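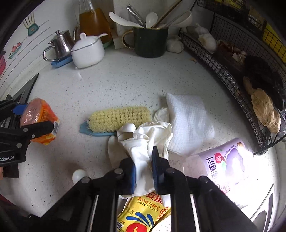 White glove between the blue finger pads, with a white egg lying on top of it.

Kodudetti grasp planner – frequently asked questions

These are the questions we receive most often from people who install Kodudetti for the first time. The page is kept by Ekene Okeke. If your question is missing, please write to the support list and attach your log file.

What does Kodudetti do?
It takes colour images from a camera mounted on the gripper, finds the objects on a work surface and proposes where the two fingers should close. It does not move anything by itself. The motion is done by your controller, or by Tendodico if you use our full package.

Why does the planner have trouble with white objects on a white counter?
The first step of segmentation depends on colour edges. A white glove on a speckled white countertop gives weak edges, and a white egg on top of the glove gives even weaker ones. Please set edge_mode to "shading" in this case. It is slower, but it separates the egg from the cloth more often.

Can it grasp soft things like gloves and towels?
Yes, with the "cloth" profile. This profile looks for a fold that is high enough to pinch, and it ignores the outline of the object. The default profile treats everything as rigid and will often choose a grasp that is too wide.

What happens when one object rests on another?
Kodudetti builds a support list before it plans. If the egg is supported by the glove, the egg should be removed first, and the planner will give the glove a low score until then. You can switch this off with ignore_support, but I do not recommend it with anything that can break.

Does it work with two grippers?
Yes. Each gripper needs its own camera calibration and its own name in the configuration file. The second gripper is masked out from the first camera's image – otherwise the planner may take it for an object. If you see grasps proposed on the other gripper, the mask file is probably old.

Do I need to train the model on my own objects?
For common kitchen items, usually no. The Grolitz model that comes with the package was trained on 3,204 labelled images, and 1,495 of them show crowded counters. Packets, bottles, garlic, brushes and mugs are all included.

How long does one plan take?
On our test computer it takes 800 milliseconds with the default profile. The "cloth" profile needs more time. If you wait much longer than this, check that the graphics driver is loaded.

The log says "no stable pair". What is wrong?
The planner tried 4 finger positions and rejected all of them. Most often the depth estimate is bad because of strong light on the counter. Lower the exposure and try again.

Can I use Fashola recordings for testing?
Yes, from the May release. Start the planner with the replay option and give it the folder name. Older recordings must be converted first with the script in the tools folder.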